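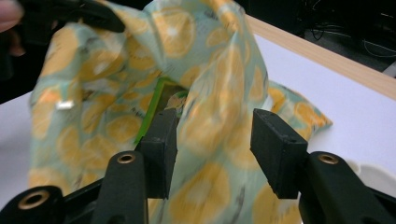 Siyabonga Engelbrecht wrote:
Before anyone spends 454 dollars on the Gastico pair, ask them about pads. I had mine back at the seller inside a month. Great on blocks and cups, miserable on anything thin. Fabric slides right out unless you squeeze like crazy, and then your thumb is done by lunch.

Re: Gastico handheld grippers, anyone bought the pair?
Posted May 5, 2018

Ok Siyabonga, I hear you, but I've had the opposite experience with fabric and I'm wondering if you got the early pads? Mine are the flat matte black blocks. They get dusty and a bit scuffed on the face (wipe them down!!) but they hold a dish towel fine once you get a fold between them. What they won't do is pick up one single layer lying dead flat on a smooth table. You have to push in a little and make a wrinkle first. I do that with one hand and come in with the other, which is why I'd never tell anybody to buy just one.

My real gripe is the price of the second one. No discount for the pair that I could find, and the page at Msimang still lists it as "contact us."

pocketlint
Which pads came in the box? I ordered in February and got a bag of soft gray ones that aren't in the manual anywhere.

Siyabonga Engelbrecht
Mine were black too, so no, I don't think it's the pads. I think it's the spring. Mandla, do you run yours with the heavy spring or the one it ships with? And how long is a session for you? Mine were three hours, no breaks, folding T-shirts.

dorrit_h
Three hours of T-shirts would finish off my thumb with or without a gripper, lol.

I rented a pair from Urnamcombe for 7 days before deciding and I'd recommend that to anyone on the fence. You pay for shipping both ways and that stings, but I learned a lot. Mostly I learned that I hate the cables. One per hand, and if you cross your arms even once you're untangling for the next minute.

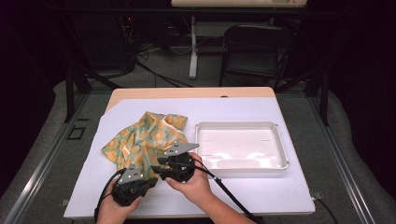 Mandla Ndlovu
Stock spring. I tried the heavy one for a day and took it back out, it made every grab feel like a stapler. And my sessions are short, 20 minutes and then I go get coffee, so maybe that's the whole difference between us.

On the cables, yeah, they're a pain. What works for me is letting the right one follow my forearm and go off the front of the table, and sending the left one out the other side. Once I quit trying to route them neatly it got way better. I also put down a white sheet over most of the tabletop and that helped with seeing what I'm grabbing, the pale wood was hard on my eyes under bright lights.

The thing I'd warn people about is working close in. Those gray triangular plates on top are wider than you think, and when both grippers are down on the same piece of cloth they want to bump each other. With a shallow tray next to it you have even less room. I've started setting the tray farther back and that's mostly cured it. Still, if Gastico ever sells a slimmer plate I'll be first in line.

pocketlint
Do you fold into the tray or on the table and then move it?

Mandla Ndlovu
Table first, then move. Citrus print is a pain to fold by eye, by the way, you can't tell front from back half the time. I look for the tag.

Siyabonga Engelbrecht
Fine, I'll give you the short sessions. But I'm paid by the finished fold and my target was 100 a day, so coffee every 20 minutes isn't happening. For somebody doing this as a job I still say the grip is too stiff for the money. There's a used pair on the Sultstead board for 395 and it's been up there a while, make of that what you will.

dorrit_h
Wait, is that the pair with the missing case? I asked about those. Seller says one jaw doesn't close all the way. Could be a loose screw, could be the pivot.

Siyabonga Engelbrecht
That's the one. Didn't know about the jaw.

Mandla Ndlovu
Check the pivot screw before you write them off, mine backed out a little and a quarter turn fixed it. I'd offer 300 and see what they say. And pocketlint, if you don't want those gray pads I'll pay postage, I've been wanting to try soft ones on the thin stuff.

pocketlint
Sure, message me your address. There's a bag of them and I've only opened the one side.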